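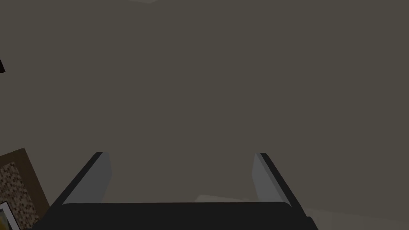 Shahram Talebi来函认为,本章上一版把“夹爪空载张开”列为回合起始的唯一合格状态,却没有规定由谁确认、在哪一步确认,以致同一批任务在两个班次手中得出不同的合格率。他建议把确认动作写进操作步骤,并与日志字段逐一对应。本版采纳了这一意见,相关条文见“起始状态的确认”一节,原附录中的口头确认做法同时废止。

打印本页 | 以电子邮件发送本页

第4章 仿真环境中夹爪操作的作业规范

适用范围

本章适用于在Kotian仿真平台上使用Greteck平行夹爪模型进行的抓取、移放及空程移动作业,包括人工遥控操作与策略自动运行两种方式。实体机械臂的作业另按《现场安全手册》执行,本章条文不得用来替代现场的隔离、停机和挂牌要求。

本章所称“操作员”,指在回合运行期间持有控制权的人员;“复核员”,指对回合记录作出合格判定的人员。同一回合的操作员与复核员不得为同一人。人员不足时,应暂缓判定,将记录标为“待复核”,不得由操作员代签。

本章所称“回合”,自场景载入完成时起,至系统写入结束标志时止。载入失败后自动重试的,以最后一次载入完成为起点。

作业前的准备

1. 登录Kotian平台,核对任务单号与场景名称。两者不一致时停止操作,联系任务单签发人更正。不得自行改用名称相近的场景。

2. 在“模型”页签中确认夹爪模型的版本与任务单所列版本相同。版本号后附有“试用”字样的模型,仅可用于调试,其记录不得并入正式批次。

3. 检查腕部视角是否启用。腕部视角应能看到夹爪基座上沿和左右两指。夹爪在画面中的位置由模型标定文件决定,操作员不得通过裁切或缩放加以调整。

4. 载入场景,等待物理求解器进入稳定状态。稳定之前不得发送任何运动指令,包括归零指令。

5. 在Cludow回放工具中新建记录,填写任务单号、操作员姓名和班次。姓名应使用登记全名,不使用缩写或工号。

6. 检查磁盘余量。每批最多400个回合,余量不足以容纳整批时应先清理缓存再开始,不得在批次中途更换存储位置。

注:场景中的墙面、挂框、板面等背景物体一般不参与抓取,但仍具有碰撞体。其碰撞属性在任务单“静态物体”栏内列明。该栏为空时,按全部具有碰撞体处理。

起始状态的确认

起始状态由操作员在发出第一条运动指令之前确认,由复核员在回放时再次确认。确认以腕部视角为准,俯视或侧视视角可作参考。

1. 暂停仿真时钟,在腕部视角中查看两指。两指应处于张开位置,两指之间不得夹有物体。本页所附仿真画面中,夹爪即处于张开状态,两指之间没有夹持任何物体,可作为此项判定的对照。

2. 打开状态面板,读取夹爪开度。开度读数与画面不一致时,以读数为准填写日志,并在备注栏写明不一致的情况。不得只凭画面补填数值。

3. 查看接触力曲线。在空载张开状态下,两指的接触力均应为零。曲线出现非零值而画面中看不到接触的,按“隐性接触”登记。

4. 核对夹爪与周围静态物体的间距。腕部视角缺少尺度参照,背景又为单一颜色的平面时,尤其不得以目测估计距离。应使用平台的测距功能,并将最小间距写入日志。

5. 最小间距小于135毫米时,移动速度档位不得高于“低速”。间距恢复后,须由操作员手动解除限制,系统不会自动恢复。

6. 在日志中勾选“起始状态已确认”。该选项未勾选的回合,一律不进入统计。

注意:画面边缘可能出现仅露出一小部分的物体。操作员无法辨认该物体时,应在场景树中查出其名称,再决定是否继续。禁止在日志中填写猜测的名称。场景树中也查不到的,按未知物体上报,并结束该回合。

运动过程中的要求

1. 恢复仿真时钟后,先执行一次小幅试探移动,观察指令方向与画面变化是否一致。方向相反时立即停止,检查坐标系设置。

2. 空程移动时保持两指张开。确需合拢通过狭窄区域的,应在任务单中事先注明,并在通过后恢复原有开度。

3. 接近有框板面、墙面等静态物体时,优先沿其表面法线方向退出,再作横向移动。夹爪基座的宽度大于两指之间的开口时,应以基座外廓计算通过空间。

4. 基座在画面中与背景物体重叠,并不表示两者已经接触。是否接触以碰撞日志为准。复核员不得以画面重叠作为判定不合格的依据。

5. 发生碰撞时,保留现场状态,不得回退时钟。记录碰撞对象、碰撞时刻和当时的速度档位,然后结束回合。

6. 控制权须在仿真时钟暂停时移交。移交双方均应在日志中登记,移交前后的动作分别归属各自的操作员。

警告:不得为提高通过率而关闭静态物体的碰撞体。经查实有此类操作的批次,整批作废,涉及的模型参数不得导出至实体设备。

自动运行时的附加要求

策略自动运行期间,应有操作员在岗,并能随时收回控制权。操作员不得同时监看另一批自动运行任务。

1. 运行前,将策略文件的校验值抄入日志,并与任务单核对。

2. 设置停止条件,至少应包括超时、越界和异常接触力。停止条件的数值由任务单给定,操作员无权放宽;收紧停止条件的,应在备注中说明。

3. 启动后观察首个回合的全过程。首个回合未达到起始状态要求的,停止整批运行,不得跳过该回合继续。

4. 连续2个回合因同一原因终止时,暂停批次,通知策略负责人。未得到书面答复前,不得恢复运行。

5. 收回控制权后,该回合即转为人工回合,不得计入自动运行的成功率。后续动作即使完成任务,亦同。

6. 整批完成后,导出停止条件触发清单,与批次记录一并归档。清单为空的,也应导出。

注:策略在没有抓取目标的画面中仍可能输出合拢指令。此类指令本身不构成故障,但应作为“无目标合拢”单独统计。是否存在抓取目标,以任务定义为准,腕部视角中暂时看不到目标,不足以认定目标不存在。

记录与命名

记录文件由Cludow自动命名,操作员不得更改文件名。需要附加说明的,写入备注栏。备注应陈述观察到的事实和读取到的数值,避免使用“大致正常”“基本到位”等无法核对的措辞。

画面描述与状态判断应分栏填写。画面描述栏只写视角内能够看到的内容,例如两指张开、左下方有一块带框的斑点纹理板面。状态判断栏填写由数据得出的结论,例如接触力为零、最小间距符合要求。两栏内容互相矛盾时,不得删改任何一栏,应提交复核员处理。

对材质不作推断。渲染表面具有类似木材或软木的外观,不代表模型已赋予相应的摩擦系数。填写材质时,应引用物理属性表中的名称;属性表未赋值的,填“未定义”。

日志一经提交即锁定。更正采用追加方式,在原条目之后另起一条,写明更正人、更正内容和依据。被更正的原条目应保持可读。

复核与判定

复核员应完整回放回合,不得只查看首尾画面。回放速度可以提高,但在起始状态、首次接触和结束标志处应恢复原速。

判定结果分为“合格”“不合格”“待复核”和“作废”4类。各类的适用条件如下。

合格:起始状态已确认,全程无未登记接触,任务结果符合任务单要求,日志各栏齐全。

不合格:日志齐全,但任务结果不符合要求,或发生了已登记的碰撞。不合格回合应保留,并计入统计分母。

待复核:画面与数据不一致,或复核员与操作员意见不同。待复核回合由另一名复核员裁定,裁定前不得计入任何一方。

作废:场景、模型或策略版本有误,碰撞体设置被改动,或记录文件不完整。作废回合不计入统计,但不得删除,应移入隔离目录。

操作员对判定有异议的,可以在批次关闭前提出书面申请,并指明所依据的时刻和字段。仅表示不同意而未附依据的申请,不予受理。批次关闭后发现的错误,按更正程序办理,不重新开启批次。

向实体设备移交前的检查

仿真批次合格,不等于获准在实体设备上运行。Oment各站点在移交前应完成下列检查,并将结果交现场安全负责人签收。

1. 比对仿真夹爪与实体夹爪的开度范围。范围不同时,以较小者为限重新生成轨迹。

2. 比对基座外廓。实体设备加装了线缆、护罩或其他附件的,应更新碰撞模型,并重新运行全部合格回合。

3. 核对腕部视角的安装角度。实体视角与仿真视角存在偏差的,由标定人员处理,不得由操作员以手动补偿方式消除。

4. 查阅待复核与作废回合的清单。清单中有未裁定事项的,不得移交。

5. 将首次实体运行的速度档位设为最低,并按《现场安全手册》设置隔离区。

注意:仿真中的急停仅终止求解器,不具有安全功能。不得以仿真急停的测试结果证明实体急停有效。

修订与意见

本章自2024年9月6日起施行。8月期间已开批而尚未关闭的任务,可以沿用原版条文至批次关闭,但“无目标合拢”一项应按本版统计。站点自行制定的补充规定不得低于本章要求,并应在文件首页注明所依据的章节。

对本章条文的意见,请注明条文所在小节和步骤序号,交站点文件管理员登记。涉及停止条件数值的意见,应附回合记录。

本网站使用Cookie以维持登录状态并统计页面访问情况。继续浏览即表示您同意我们使用Cookie。接受 | 管理设置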